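I signed up for over-40 softball in December, which is a dumb time to sign up for softball if you live where I live. The fields were frozen solid! But Pastport (that's our team, named after the bar that pays for the shirts) was short an outfielder, and I had been telling people for years that I used to be pretty good. So there I was in a school gym on a Saturday morning, throwing a ball at a folded-up wrestling mat and wondering why my elbow sounded like that.

I hadn't played in 24 years. My old glove was a Driline that my dog had chewed at the heel, and I loved it, but the webbing gave out on the second day. The new one is a Pandier and it's as stiff as a cereal box. I've tried oil, I've tried sleeping with it under the mattress, and I've tried just playing catch with it until my hand hurts. Playing catch is winning, slowly.

The hitting came back faster than I expected. The running did not come back. We had our first real game in spring against Cocco, who won the league last year and have matching bags, and I hit one into the gap that would have been a triple when I was a kid. I stopped at first and was very happy to be there. The fence in left is 245 feet and I have now hit it on one bounce, which I've mentioned to everybody at work.

We lost by 2. I dropped a fly ball in the fifth that I still think about in the shower.

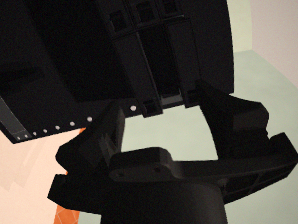

My big problem in the outfield is the night games. The lights at our park are old and the corner in left is basically a cave, so I lose the ball going up and then find it again when it's almost on top of me. It's all black and charcoal out there, like the big tilted thing in the picture, and you have to pick out shapes by which dark is a little lighter than the other dark. One of the guys told me to watch the batter's hands and start moving before I see anything. I'm trying it again this week, with the Pandier, and with an ice pack waiting in the car.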